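Ticket 1728 - Hukum e-filing
Turamstead Superior Court, criminal side
Status: open / waiting on vendor
Subject: sealed exhibits in Trumska fraud case showing up in public index

Opening this as high. Prosecutor's office called first thing, defense called right after. Both looking at the public docket for the Trumska matter (fake investment notes, wire fraud and money laundering, 2 defendants) and both can see titles of exhibits that are supposed to be sealed. Titles only. Nobody has been able to open a file that I know of. But the titles include bank names and initials of the people who lost money, so that's bad enough.

What we have so far:

Sealing order was entered and docketed. I can see it, it's signed, it has the right case number. Order covers all 40 exhibits to the government's detention memo. Public index lists 20 of them by full title. Other 20 show as "Sealed Document" like they should.

Checked the obvious. Logged out, cleared cache, tried from the public terminal in the lobby, tried from my phone off the court network. Same every time. So not a cached page on my end.

Restarted the index job at 9:10. It finished, no errors. No change. Restarted again at 9:35 with the full rebuild box checked. No change. 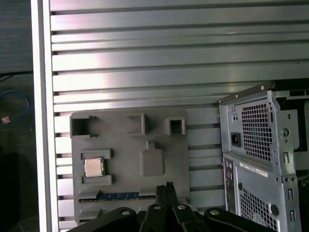
Next thing I tried was re-applying the order. Opened the sealing event, clicked Edit, saved without changing anythng. Sometimes that kicks it. Got "update accepted" and the docket showed a new time stamp, index still wrong. Did not want to do that twice on a criminal docket so I stopped there.

Then went through the exhibits one at a time. Found the split. The 20 that are hidden came in as one upload. The 20 that are showing came in as a second upload the same evening, after the filer got timed out. Second batch is attached to the memo as "supplement" and not "exhibit." Looks like Samir (the redaction module) reads the order, goes looking for exhibits, and walks right past supplements. That's my guess. I can't see the rules from here, only the output.

Talked to the filing side. They say they picked Exhibit both times. The receipt for the second upload does say Exhibit. So either the receipt is wrong or it got changed after. Audit trail shows no user edit. There's one system entry right after the upload, "parent link repaired," no detail on it.

Need from Hukum:
- what "parent link repaired" does to the document type
- whether any other sealed matters in our county got the same repair
- a way to hide the 20 titles NOW, before the detention hearing. Hearing is this afternoon at 2:30 and there are reporters who pull that docket all day

Interim step: asked the clerk's office for permission to pull the entire case from public view. Answer was no, the case itself is public and the judge wants it to stay that way. Fair. So it has to be document by document.

11:05 - no reply from vendor. Called the line, on hold, gave up, called back, got a callback number.

11:20 - tried changing type on a single supplement to Exhibit by hand. Greyed out. Says the record is locked by order. So the system knows it's sealed enough to lock me out but not enough to hide the title. Screenshot saved to the shared folder, did not attach here because the titles are in it.

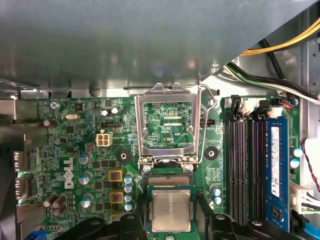

11:40 - defense office called again. They want it in writing when the titles went up and who could see them. Told them the upload time from the receipt is all I've got. Access logs for the public side are held by Hukum, not us. Adding that to the list: we need the access log for this case, from the second upload forward. Please don't let it roll off, preserve it today. There may be a motion.

Also the email alerts. Anyone subscribed to the Trumska case would of gotten a notice with the full titles in the body. Can't recall those. Need the count and the adress list, sent to the chief clerk only, not posted in this ticket.

12:15 - test environment. Filed a dummy memo, two batches, let it time out in between, sealed everything. Second batch came over as supplement. Titles visible. So it reproduces, first try. Steps:

1. start a sealed filing, upload first batch
2. leave it until session drops
3. log back in, choose Resume Filing, upload second batch as Exhibit
4. submit, docket the order
5. look at public index

If you skip Resume and start fresh, types stay correct. Told the front counter to tell filers not to use Resume on anything sealed until we hear back. 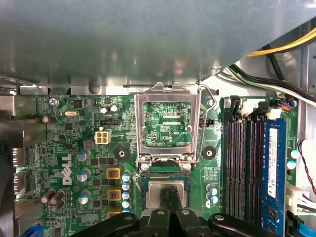

Hukum support: We reproduced this on our side with your steps. Resume Filing rebuilds the link to the lead document and drops the type, and Samir only matches on type. We have suppressed the titles on all the supplements in the Trumska case by hand, please confirm from a public terminal. Access log is preserved. We are still searching for other matters with the same repair entry and don't have that list yet.

1:25 - confirmed from lobby terminal, all 40 now read "Sealed Document." Confirmed off network too. Told both offices.

Do NOT close. Still waiting on the list of other cases, the log, and the alert subscribers. Lowering to medium once the list is in. Resume stays off for sealed filings, sign is up at the counter.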